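Our rules for a good egg run, version whatever

27 Oct 2024

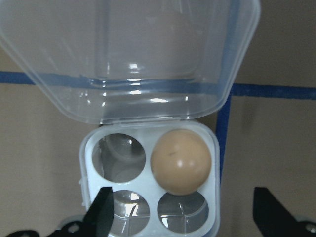

One in, three cups to go. Wrist view, lid up.

Quick one tonight, I've got a train in the morning and I promised Hsin-yi I'd write this down before I forget half of it.

So. Rules. We had none in January, or we had them in our heads, which came to the same mess. Nisreen Fakhoury took over the checking in spring and sent back a whole batch with the same note on most of them: "by whose standard?" Fair enough. I thought a run was fine if the egg ended up in a cup. Hsin-yi thought it was fine if the egg ended up in a cup and the arm hadn't touched the lid. Nisreen wanted both of those and the arm back at home as well. Three people, three ideas of done, one folder.

The total at the last tidy-up was 2894 runs. After going back over them with the rules below we kept 1507. That hurt. A lot of the ones we dropped weren't bad, just unclear, started late or ended early or labelled by somebody (me) at the end of a long day.

What we've got now, roughly in the order they cause arguments.

What counts as placed. Egg in a cup, fingers clear of it, nothing moving. If it's perched on the divider, that's a fail, even if it drops in later by itself. We wait out a full two seconds with the fingers off before anyone presses the key. Feels like ages. Do it anyway.

Which cup. Any empty one, unless the instruction names it. If the instruction says "back right" and it goes back left, that is a wrong placement and it gets its own label. Not a fail, not a success. Nisreen was very firm on this and I argued for a week and she was right. A tidy placement in the wrong cup is useful so long as you know that's what you're looking at.

And left and right are from the wrist view. Always. We used to have some from the operators chair and some from the wrist and you can imagine. If you're writing the instruction, look at the wrist picture, then write it.

The lid. This is the long one, sorry.

The box is clear, lid and all, and clear plastic is a pain. You get glare spots on it and you can see the tape through it, so edges seem to be where they aren't. The rule is the lid is either fully open or fully shut at the start of a run. No halfway. If the lid is half up and you fiddle it open with a finger as you go past, that's a different task and belongs in the other folder.

Touching the lid by accident — allowed once, if the box doesn't shift against the tape. Twice, or if it shifts, mark it as contact. Don't bin it. Mark it. I was binning them until the summer and that was just wrong, it made us look much better than we were.

Tape. The blue lines on the board are for us, so the box starts more or less where we mean it to. Nobody gets to restick them on their own. If one is lifting, stop, write it in the log, fix it between batches and not in the middle of one. I know. I did it in the middle of one.

Eggs. Swap them if they crack, obviously. A speck or a mark on the shell is fine, leave it, real eggs have specks. But don't go swapping a brown one for a white one halfway through a batch becuase the brown ones ran out. New colour, new batch number. Same goes for the box: if it gets scuffed or the hinge goes, new batch.

Wash your hands after, wipe the fingers down with the proper wipes, and no eggs from the bench go home for anybody's tea. Larnness have that printed on their wall in enormous letters and I laughed at it, then I found somebody's lunch next to our tray. It's in the rules now.

Speed. No faster than the slow setting within a hand's width of the box. This was Hsin-yi's and it cost us time, maybe a few seconds a run, but I stopped wincing.

Hands out. If anyone reaches over the board the arm is paused first, by the button, not by "it looks like it's finished". No exceptions for moving one egg two inches. The person at the controls says "paused" out loud and the other one says it back. Sounds daft, takes a second. If either of you is tired, stop. Max 60 minutes at the controls, then swap, and a proper break, not scrolling on the stool next to it.

Starting state. A batch should cover empty box, one egg in, two in, three in. We had masses of empty starts, since that's what you get if you reset the lazy way. Pulling out one egg and leaving the rest is fiddlier but you get a better spread. I keep a tally on paper by the keyboard. 31 runs to a batch, odd number, comes from an old script of mine and now it's stuck.

Also vary where the filled ones are! Not always the same corner. I looked back over my own and I'd started at the same cup nearly every time without noticing.

Labelling. Two people, separately, and don't peek. If you agree, done. If not, watch it again together, once, and if you still don't agree it goes in "unclear" and stays there. No wearing each other down. The unclear pile is small these days and it's the one I'd look at first if I was new here, you can see straight off where the rules are woolly.

Write the reason in words. "Fail" on its own is no use to me in three months. "Slipped off left finger before lift" is. "Glare, lost the edge" is OK too, if you're fairly sure. If you're guessing put a question mark.

Logs. Who, which batch, which box, lights on or off, anything odd. If nothing was odd, write "nothing odd". A blank could mean anything. We got this one off the Grallgate lot, who share their log template if you ask nicely, and it saved me inventing one.

Things we haven't settled:

— whether a slow roll inside the cup after release counts as moving. I say no. Nisreen says yes if you can see it.
— whether to keep runs where the operator changed their mind about the cup halfway. At the moment yes, with a note.
— lighting. We go dim and even to keep the glare down but then it only ever sees dim and even. Hsin-yi wants a lamp on one side for a third of batches. Probably going to happen.
— the name of the other folder, which is still called "other folder".

Somebody from Clekville asked in the comments last time if all this is overkill for eggs. Maybe a bit. But we did try it the loose way and then threw away months of work, so I'd rather have the boring page pinned up. It is one page btw. If it goes to two we cut something, that's the last rule.

I'll put the actual sheet up when I'm back from Lu, it's got coffee on it and I need to retype it. If you run somthing similar and your "done" is different from ours, tell me what it is, especially if you use clear boxes. How do you deal with the lid??

Right, packing.

Contact | © 2024, all posts my own | Back to top

This site uses cookies to remember your settings. Accept / Manage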